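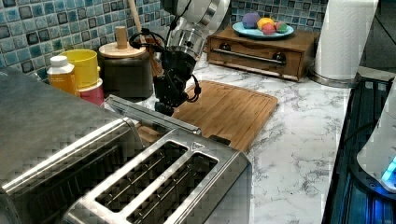
Apprendre la cuisine à un bras, un geste après l'autre

Chez Tovent, la journée commence toujours par le plan de travail. Avant d'allumer les moteurs, l'opérateur du matin déplace les objets selon une feuille tirée au sort : la planche en bambou un peu plus à droite, le grille-pain plus près du bord, les gobelets empilés ou séparés. Ensuite seulement, il prend les poignées de commande et il fait faire au bras le premier geste du jour.

Il faut répéter ce geste beaucoup de fois. L'équipe prépare depuis décembre une collection d'exemples, nommée Cumel, qui doit servir à entraîner un système capable de ranger une cuisine ordinaire. La collection compte aujourd'hui 2,412 démonstrations. Chacune est courte : on approche la pince, on saisit, on déplace, on relâche, et on revient à la position de départ. Un logiciel enregistre en même temps les images des caméras, les angles des articulations et l'ouverture des doigts.

La cuisine a été montée dans un ancien magasin de carrelage, ce qui explique peut-être la mosaïque bleue sur le mur. Le comptoir est en marbre blanc veiné de gris, et c'est une surface que les opérateurs n'aiment pas beaucoup. Les reflets changent avec l'heure, et l'acier du grille-pain renvoie la lumière d'une autre façon encore. Au début, on avait pensé mettre partout des objets mats. L'idée a été abandonnée après deux semaines, car les gens qui utiliseront un jour la machine possèdent des casseroles brillantes.

Des boules qui gardent la trace des doigts

Parmi les objets de Cumel, les plus utiles sont aussi les moins chers. Ce sont des boules de pâte à modeler de plusieurs couleurs, servies sur une assiette bleu clair. Elles remplacent les fruits et les petites pâtisseries. Quand la pince serre trop fort, la boule garde la marque, et l'opérateur peut juger son propre geste sans regarder les courbes. Il la roule de nouveau dans ses mains et il recommence.

L'assiette peut être posée sur le comptoir, sur la planche ou sur le petit meuble à tiroir en bois. Cette dernière position est la plus délicate. Le bras doit descendre sans pousser le meuble, et le rouleau de papier essuie-tout, debout juste à côté, gêne souvent l'approche par la droite. La liste officielle comprend 156 dispositions de ce genre. Chaque disposition est jouée par plusieurs personnes, parce que chacune a sa manière de contourner un obstacle.

C'est d'ailleurs le sujet de discussion le plus fréquent à la pause. Faut-il garder les gestes hésitants ? Pendant longtemps, la règle était sévère : une démonstration avec un arrêt ou une correction allait à la corbeille. Puis l'équipe a essayé la méthode Rampersad, une procédure d'annotation écrite en interne, qui classe les hésitations en 4 catégories et en conserve trois. Les gestes corrigés montrent au système comment sortir d'une mauvaise position. Les gestes trop parfaits ne lui montrent jamais cela.

Un métier de patience

Les opérateurs sont 19, presque tous à temps partiel. On y trouve des étudiants, une ancienne couturière, un homme qui réparait des orgues. La couturière travaille lentement, mais ses enregistrements sont rarement refusés. Les plus jeunes vont vite le matin et perdent en précision après le déjeuner, et le planning a été modifié pour en tenir compte : les tâches avec le couvercle du pot gris, dont le bouton rond en bois glisse facilement, sont maintenant faites avant midi.

La relecture prend presque autant de temps que la collecte. Une personne regarde chaque séquence, coupe les secondes inutiles et écrit une phrase simple qui décrit l'action. Cette phrase compte beaucoup. « Prends la boule violette » et « enlève la boule du fond » peuvent désigner le même mouvement, et le système doit apprendre les deux.

Une deuxième cuisine, Tiltetti, est en préparation dans la pièce voisine, avec un comptoir plus bas et un évier. Les opérateurs demandent surtout que les tiroirs soient moins durs. Pour le moment, elle contient des cartons et une échelle, et l'on attend encore l'électricien.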